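Leave the Long Field Alone

By Delia Munteanu

Every few years somebody at Stoltadstead discovers that we own a large piece of grass and that nothing is happening on it. The latest discovery arrived in May as a glossy booklet from Coltitz, the landscape firm, and it proposes to fix the problem with planting beds, a curved "discovery trail," benches with charging ports, and something called an activity lawn. I have read it twice. I still can't say what activity the lawn would have that it doesn't have now.

I should admit that I walk the path beside the long field most mornings and again after supper, so I am not neutral. I like the place. But I also moved here from a neighborhood that was improved while I lived in it, and I remember what the improvements looked like once the ribbon had been cut. The beds had bark mulch and a few brown sticks in them by the second summer.

The booklet calls the field "underperforming." It complains that the grass goes yellow and that the walk is "visually monotonous." Grass goes yellow when it's dry. It has seed heads in it along the edge of the walk, and it gets a straw color out toward the trees, and I don't know why a grown person should need protecting from either of these. As for monotony, the path goes more or less straight and you can see where you're going. Older residents like that, and so do people pushing strollers.
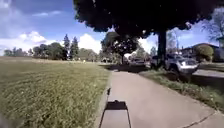 What the booklet gets wrong about shade

Coltitz makes a great deal of the word "exposed." The drawings show 20 new trees in a neat double row, each one a perfect green ball, with people underneath in sun hats. Under those drawings you'd think we were living on a salt flat.

Walk it before you vote. There are stretches where the shade lies right across the concrete and stretches where it doesn't, and the line between them moves as the day goes on. The regulars know this without a diagram. Polyxeni Triantafyllou goes out early and keeps to the shaded end; her neighbor likes the sun on his back and goes the other way. A double row of young trees would give no real shade for years, and by then I expect we'd have another booklet.

Nor am I persuaded by the claim that the view "lacks a focal point." The big round tree at the end of the walk is the first thing I look for when I come out. It has a crown so full that the underside is nearly black on a bright day, and it stands there on a trunk that looks too thin for the job. Off across the grass you have the tall evergreens poking up out of the tree line, and they have been giving directions to lost delivery drivers since before I came. 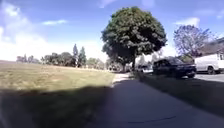 Then there's the matter of money, which the booklet puts on its last page in gray type. Phase one is quoted at roughly 13 dollars a month per household. Phase two has no figure at all. When Benedikt Hofstetter stood up at the meeting and asked who would water the new beds, he was told that "drought-tolerant species will be prioritized." That is an answer to a different question. Our present grass is drought-tolerant. It tolerates drought by turning yellow, and then it rains and it goes green, and the cost of this to each household is a mowing.

I have heard the argument that property values will rise. Maybe they will. I'd like to see it from someone who isn't selling the trail. The example in the booklet is a place called Stoica, and the picture was clearly made before anyone had moved in, because there isn't a bicycle or a ball anywhere in it. Aslak Fagerlund, who is for the plan and has been very decent about my being against it, says I'm judging the drawings instead of the idea. Fair enough – but the drawings are what we're being asked to pay for.

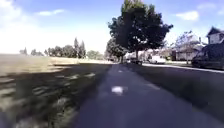
The thing I'd miss most is the width of the sky. You come out from between the houses and there's suddenly a lot of it, with clouds you can watch for as long as you care to stand there. Put a row of trees along the walk and you'll have a nice row of trees. You'll also have lost the one spot in the development where a person can look a long way off.

I'm not against spending anything. Two benches would be welcome, plain ones, set back on the grass. If there are cracks in the walk that catch a wheel, fill them. A water fountain near the street has been asked for at least as long as I've been attending meetings, and it didn't make it into the booklet at all.

The ballots go out with the next water bill. I'm voting no on phase one, and I'd ask anybody who is undecided to walk down to the big tree and back before marking theirs.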